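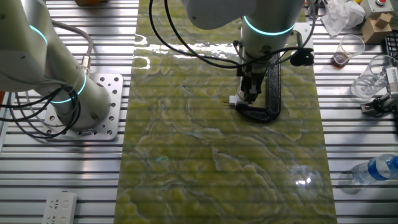
3.2 작업대 위 물건과 상판 무늬

그림 3. 초록색과 크림색이 섞인 대리석 무늬 패널과 작업대. 오른쪽에 투명한 컵 두 개와 베이지색 상자가 놓여 있다.

이 절은 제가 제일 재미있게 쓴 부분이에요! 처음에는 상판 무늬쯤이야 싶었는데, 정리 과제를 해 보면 이게 은근히 사람을 괴롭히거든요. 그림 3처럼 소용돌이 무늬가 있고 표면까지 반들거리면 빛이 하얗게 번지는 자리가 생기고, 투명한 컵은 그런 데 올려놓으면 윤곽부터 흐려집니다(저만 그런 게 아니라 Selina Baumgartner도 같은 메모를 남겼어요).

우리는 Sistden 과제 묶음에서 정리 장면 200개를 골라 참가자 23명에게 보여 주고, 치워야 할 물건을 말해 달라고 했습니다. 한 사람이 본 장면은 50개씩이고 순서는 매번 섞었어요. 제일 의견이 갈린 건 역시 컵이었습니다. 그림 3의 컵 하나에는 갈색 액체가 조금 들어 있고 다른 하나는 비어 있는데, 이렇게 나란히 있으면 빈 컵만 치우겠다는 사람과 둘 다 치우겠다는 사람이 꼭 나뉘더라고요. 구겨진 흰 비닐과 휴지 더미는 대부분 망설임 없이 쓰레기로 분류했고요. 반면 작은 골판지 상자는 속을 보기 전엔 모르겠다는 답이 많아서, Kilian Pfister와 상의한 끝에 '보류' 항목을 따로 만들었습니다.

무늬 없는 상판과의 비교는 3.3절에서 이어 가는데, 거기서는 컵을 놓는 위치도 함께 바꿔 봤습니다.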